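Myklebust Greiffinger-Set, gerippt (Selbstbau / Werkstatt)

Lieferbar ab Februar. Kleine Auflage, 37 Sets, danach erst mal Pause.

Weiche Finger für den Greifer am Heimarm. Gerippte Innenseite, gibt nach, legt sich an. Gedacht für alles was rund und glatt ist -- Flaschen, Dosen, Tuben. Kein Industrieteil, bitte nicht so behandeln. Entstanden bei uns in der Gemeinschaftswerkstatt, Entwurf Kerstin Berge, Gestänge von Aurélien Delaunay.

Im Set:
2 Finger, dunkelgrau
Gestänge schwarz, mit Schrauben
Bohrschablone zum Ausdrucken
Anleitung (3 Seiten, deutsch, englische kommt noch)

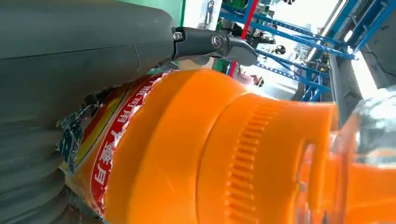

Gerippter Finger an einer orangen Flasche, schwarzes Gestänge dahinter.

Montage: alte Finger runter, Gestänge handfest anschrauben, Gelenk muss frei laufen. Erst dann festziehen. Wer zu früh festzieht hat Spiel auf einer Seite und sucht sich nen Wolf. Danach Nullpunkt neu setzen, Greifkraft unten anfangen und langsam hoch.

Passt auf: Bririne-Handgelenk, alle Ausführungen. Cudus nur mit Adapter, der ist nicht dabei. Braltlow -- noch nicht getestet, wer einen hat bitte melden.

Pflege: Lappen, lauwarmes Wasser. Kein Aceton!! Rillen ab und zu ausbürsten, da sezt sich Staub rein. Nach 100 Betriebsstunden mal alle Schrauben nachziehen.

Ersatzfinger einzeln auf Anfrage. Fragen zum Set an Kerstin, Versand macht Obaidul Khondokar. Abholung in der Werkstatt geht auch, abends ab 18 Uhr, vorher kurz schreiben.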